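Endport Library Extends Game Lending to All Branches

February 6, 2024

The Endport Public Library will offer its board game lending service at every branch beginning this month, following a trial at the Wernillow branch that opened in December. Cardholders may borrow up to two games at a time for a period of three weeks. There is no charge for borrowing.

The Wernillow trial recorded 565 loans from a starting collection of 50 games. The expanded collection holds 1736 items, including puzzles and card games, and has been entered in the online catalog under its own heading. Titles in French, Spanish and Portuguese are marked by language.

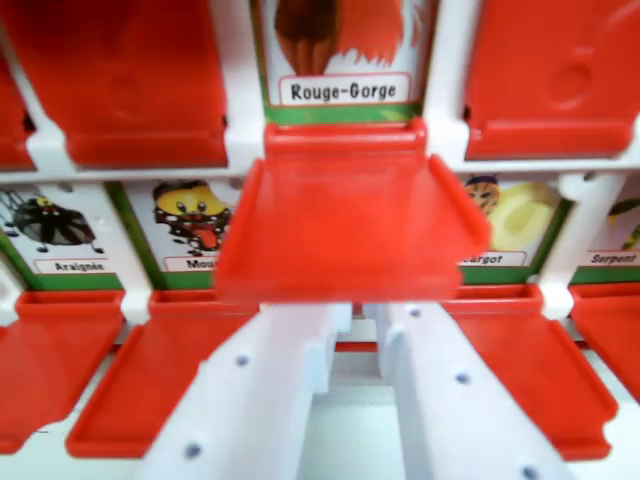

Games may be reserved online or by telephone and collected from any service desk. They must be returned to a desk during opening hours and may not be placed in the outdoor book drop. Staff will check the contents of each box on return. Borrowers will not be billed for a single missing card or piece, but are asked to report it.

"Families at Wernillow asked for longer loans and for more games suited to young children, and both requests have been met," said Janaína Godoy, head of branch services.

The Medeiros branch will hold an open game evening on the last Thursday of each month, with tables set out in the reading room from 5:30 p.m. Registration is not required. Children under ten must be accompanied by an adult.

Donations of complete games in good condition are accepted at the main desk in Endport.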